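Brivgate Home Forums > Storage and Organizing > Baskets, bins and trays

Thread: Woven baskets on a matte white tabletop – marking, sag, liners

seam_allowance
Posts: 492

I am setting up a long white table in the utility room as a staging surface for bathroom and cleaning supplies. The top is matte, painted, two coats of water-based enamel that cured for most of January. Everything that used to be under the sink now goes into open baskets on this table so it can be sorted by use.

Questions for people who have run a similar setup for a year or more:

1. Do woven baskets mark a matte painted surface? Dark stained ones in particular.
2. Do slanted-side baskets waste too much room at the base compared to straight-sided ones?
3. Liner or no liner for bottles?

The table is 29 inches deep. I can fit two rows if the rear row is shallow.

---

plinth_and_rail
Posts: 1,100

1. Yes, if the stain is not sealed. Wipe the underside with a damp white rag. If color comes off on the rag, it will come off on the table, and matte paint holds it much harder than gloss does. A coat of clear shellac on the bottom rim fixes it.

2. You lose some floor area but the baskets nest when empty. Depends whether you ever empty them.

3. Liner. Always. One leaking conditioner bottle and the weave is finished.

---

dry_goods
Posts: 36

I disagree on liners. A fabric liner in a damp room stays damp. I had three Grokia baskets with the cotton liners they came with and all three liners went gray at the bottom seam within a season. The unlined one was fine, bottle rings and all. If you need leak protection, use a shallow plastic tray cut to the base. It lifts out and rinses.

---

plinth_and_rail

A tray is a liner. I didn't specify cotton.

---

dry_goods

Then we agree on the tray and disagree on the word.

---

seam_allowance

Rag test done. The dark basket left a faint brown trace on the rag, the tan one left nothing. I have sealed the dark one underneath and let it sit overnight on newspaper before it went back on the table.

Current layout is one dark basket and one tan basket toward the back. Bottles are in the dark one, since drips show less on it. The front of the table stays clear for sorting. I have not added a tray yet.

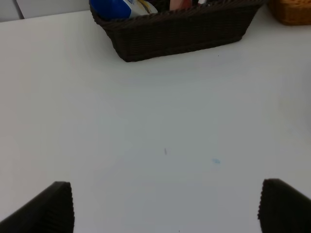

tallboy_tess: What you want to watch with the slanted ones is tall bottles. The center of gravity ends up against the wall of the basket and over time the weave bows outward on that side. Mine developed a lean after a few months. I rotate it end for end whenever I wipe the table and the lean has stopped getting worse.

---

seam_allowance

Useful. Would laying the bottles down help? That spreads the load across the base.

---

tallboy_tess

It helps the basket and hurts the cap seal. Flip-top caps seep when they lie flat for long. Screw caps are fine if you tighten them. I stand the flip-tops and lay the screw caps.

---

kerf29
Posts: 208

I would drop wicker entirely for liquids. Sqalli makes a wire bin with a drip pan in the same footprint and you can see the contents from the side. Wicker is good for cloths, paper goods, brushes. Putting bottles in it means you can't read a label without pulling the bottle out.

---

plinth_and_rail

Wire bins scratch matte paint. The feet are bare cut wire on every one I have owned. You would need bumpers on all the corners and they fall off when the adhesive gets wet.

---

kerf29

Cork strip, contact cement. Mine have been on for years. Also a tag on the basket handle solves nothing if the contents change every week, before someone suggests that.

---

dry_goods

I was going to suggest that. We tag by category, not by product. "Hair" and "floor" don't change every week.

---

Cunholm_kit
Posts: 73

Coming back to question 2. If the table has two rows, put the slanted baskets in the rear row and straight-sided ones in front. The taper leaves a gap at table level that you can get a cloth into, so cleaning behind the front row doesn't mean moving everything. With straight sides in both rows the dust packs into the joint between them.

On the paint: two coats of water-based enamel is thin for a working surface. Mine had two and the baskets wore through at the corners where they get dragged. I sanded with 100 grit, which was too coarse and showed through the next coat, so go finer than I did.

---

seam_allowance

Noted on the grit. I lift the baskets at present, but other people in the house drag them.

---

Cunholm_kit

Felt pads then. Rectangular ones along the two short edges of the base. Round pads don't hold on a woven bottom – not enough contact area. Stitch them through the weave with waxed thread. Glue lets go.

---

plinth_and_rail

Felt holds water. Same objection as the cotton liner.

---

Cunholm_kit

Synthetic felt dries in an afternoon. Wool does not.

---

seam_allowance

Plan for now: cut a tray for the dark basket, synthetic felt on both, stitched. Flip-tops standing, screw caps flat, category tags. The second row waits until I have settled on straight-sided baskets for the front. If anyone has a source for trays with a rim under an inch, please post it. Everything I have found locally is deeper than that and eats the height of the basket.

---

tallboy_tess

Boot trays. Cut one down with tin snips and keep the factory rim on two sides.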